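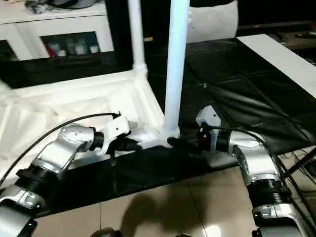
White plastic furniture piece, legs up, on the black work mat.

Flat-pack without the guesswork: Tín Huỳnh on moulded plastic furniture

Tín Huỳnh has spent most of his working life on furniture that other people regard as disposable. He assesses moulded stools, side tables and light shelving for Petley, a small outfit that checks household goods before they go out on long-term hire to student residences. His view of plastic furniture is neither fond nor dismissive. He treats it as a set of joints, each of which will behave in a predictable way if it is assembled properly and cared for.

"People look at the top," he says. "The top is the least interesting part. Turn it over and you can read how it was designed, where the load goes and what the manufacturer decided to save money on."

The underside of a moulded base is generally ribbed, and Huỳnh pays attention to the recesses between the ribs. A flat sheet of plastic bends easily. Adding shallow ribs at right angles to the sheet raises its stiffness with very little extra material, and the spacing tells him whether the designer expected a person or a pot plant.

"A rib that runs out before it gets to the leg socket isn't doing its job," he says. "You want the rib to hand the load over to the corner. If it stops short you'll get a whitened line across the gap, and that's stress. It won't polish out."

The corner itself comes next. On pieces with cylindrical legs, the usual arrangement is a thick socket where the leg meets the base. Huỳnh's preference is for a generous radius at that point. Sharp internal corners concentrate stress, and most of the failures in his records begin there.

His records are thorough. Petley's current register covers 300 stools and 300 small tables, all of them supplied under the Cordeiro and Drovar ranges. Of the pieces withdrawn so far, 73 had a damaged socket. The remainder went for scuffed tops, missing feet or, in one memorable batch, the wrong colour.

"The sockets are nearly always an assembly fault," Huỳnh says. "Someone has put three legs in fully and the last one most of the way. It stands up, it looks level, and then it gets sat on."

He recommends assembling upside down on a mat. A hard floor scratches the top, while carpet gives too much and lets the base rock while the leg is being pushed in. A firm mat with a smooth face, leather or a decent imitation, sits between the two and wipes clean.

The base should be steadied close to the corner being worked on. Holding the far side turns the whole piece into a lever, and the person assembling it ends up bending the panel instead of seating the leg. "Both sides of the joint, near the foot of the leg," he says. "Then push straight down along the leg. If you have to wriggle it, take it out and look in the socket."

What he finds in the socket is usually flash, the thin fin of surplus plastic left along a mould line. It comes off with a utility knife held nearly flat. He advises against sandpaper, which rounds the bore unevenly, and is firmly opposed to lubricants.

"Dish soap, cooking oil, I've seen the lot. It goes together beautifully and comes apart the same way."

Mallets are permitted in his procedure, provided they are rubber and used with a block over the end of the leg. Four legs should take four or five minutes. A longer job generally means something is misaligned and no amount of striking will correct it.

The discussion moved on to storage, which accounts for a good share of Petley's labour. Legs and bases are kept separately between hires, and small parts go into open-fronted compartments. Huỳnh favours white shelving for the purpose.
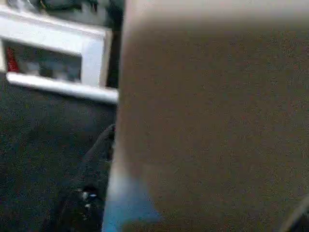
"A pale rail gives you an edge to work to," he says. "Dark shelving against a dark floor, you misjudge the lip and clip it with whatever you're carrying. Over a year that's a lot of chipped corners."

He is less particular about what goes inside, although he would like it to be legible from a metre away. Greys and whites disappear into one another in a deep compartment. One strongly coloured item at the end of a row is enough to orient the person reaching in, and he has used coloured lids, tags and offcuts of tape for that purpose.

Shelving follows the same structural logic as the stools. The front rail stops the compartment from racking sideways, and the side posts carry the weight down. Huỳnh dislikes units in which the lower rail is purely decorative. He tested one such model, the Sirano, with tins of paint and found that the opening went out of square well before the stated load was reached.

"I measured the diagonals before and after. They should match. If they don't, the unit is leaning, and it'll keep leaning."

The diagonal check is his standard advice to households as well. It requires a tape measure and a pencil. On a compartment of ordinary size he accepts a difference of two millimetres, and anything beyond that means emptying the unit, slackening the fixings and starting again from the bottom rail.

On cleaning he is brief. Warm water with a mild detergent will deal with most marks. Solvents craze the surface, sometimes weeks after they are used. White plastic kept near a window yellows in time, and he has no remedy for it beyond moving the furniture.

Asked whether a moulded stool can be repaired once the socket has split, Huỳnh is discouraging. Many of the plastics used are difficult to glue, and the joint is loaded in bending every time somebody sits down. He has seen hose clamps fitted around the outside of a socket, with reasonable results on a piece that was afterwards used as a plant stand.

"I'd put a plant on it," he says. "I wouldn't put my mother on it."

Petley's next inspection round includes the Drovar tables, which have been redesigned with a deeper socket. Huỳnh has measured the new part and expects fewer withdrawals, though he wants a full year of hire before he changes the inspection interval.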